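Trenura Grasping Study
Progress report to Plillden, February period
Submitted 2025-04-09

Work in this period covered the second milestone, grasp ranking from partial views in mixed bins. The Catovik ranking model was retrained on 295 labeled grasp attempts, with 10 object sets held out for testing. Each set was run three times. The model ranked a feasible grasp first in 9 of the 10 sets.

The remaining set failed on all 3 runs. Depth readings on clear plastic were incomplete, and the model placed its candidates on the bin floor.
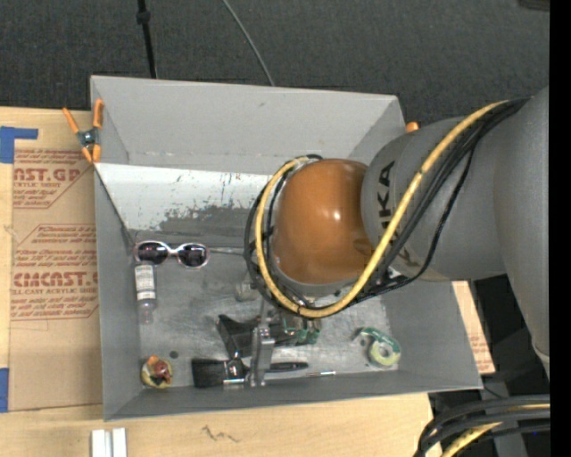 Occlusion by the arm is the main open item. The ranker scores candidates from a fixed view, and the arm hides part of the bin once it reaches in. The gripper finger crosses the handle of the paintbrush near the front wall — a thin object split this way can be segmented as two. Lý, our segmentation module, will be changed to merge such fragments before ranking. No change to the budget is requested.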